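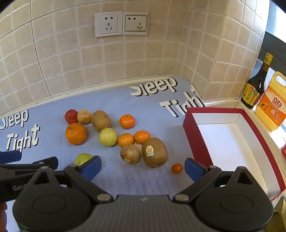 Page last changed: 15th June

Recording the fruit sorting set

Each run uses the hand-held grippers, a mat, loose produce and one open box. The Avilura model learns from complete runs only, so a run ends when the last piece is in the box.

1. Lay the mat flat against the wall. Small ripples are acceptable.
2. Place the box on the right, empty, with its open side up.
3. Spread the produce over the middle of the mat. Mix sizes: a kiwi, a mandarin and a cherry tomato need different finger openings. Let some pieces touch.
4. Start recording with the fingers open and the box in view.
5. Pick one piece at a time. Close slowly on soft fruit. Release inside the box, below the rim.
6. Stop, empty the box and change the layout before the next run.

Do 30 runs per layout group, then check the disk. Dropped pieces stay in; pick them up and carry on. Mark the run "recovered" in the Grudberg log.

The current set holds 484 runs. The target is 2,000.

Log access: Judite Sampaio.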